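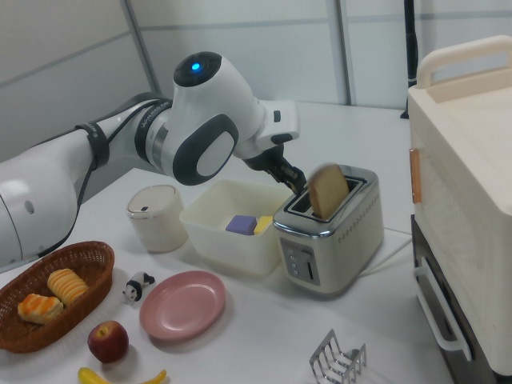 Attachment 1: toaster, bread in rear slot

Ticket 481 - Breaker trips, kitchen circuit, Stollwood unit
Opened: 21 February 2021
Reported by: Shagufta Awan
Assigned to: Amado Samonte
Status: Monitoring

Report
Breaker for the kitchen counter trips when the kettle and toaster run together. Resets normally. No burning smell. Lights and fridge are on other circuits and stay up.

Log
AS: Please confirm the rating plates. Kettle and toaster, in watts.
SA: Kettle 2000, toaster 1000. Both are on the double outlet left of the sink.
AS: What else is on that circuit?
SA: Microwave clock goes off too, and the range hood.
AS: Ran the kettle alone for three full boils. No trip. Toaster alone, two cycles, no trip. Both together, tripped before the kettle boiled. Insulation test on the circuit is fine. Outlet terminals were loose, retightened.
AS: Fault is overload. Kettle moved to the outlet by the pantry, separate breaker. Labelled both at the panel.
SA: No trips since the move. Can the counter get a second circuit?
AS: Quote requested from Pruitt. Leave ticket open until it arrives.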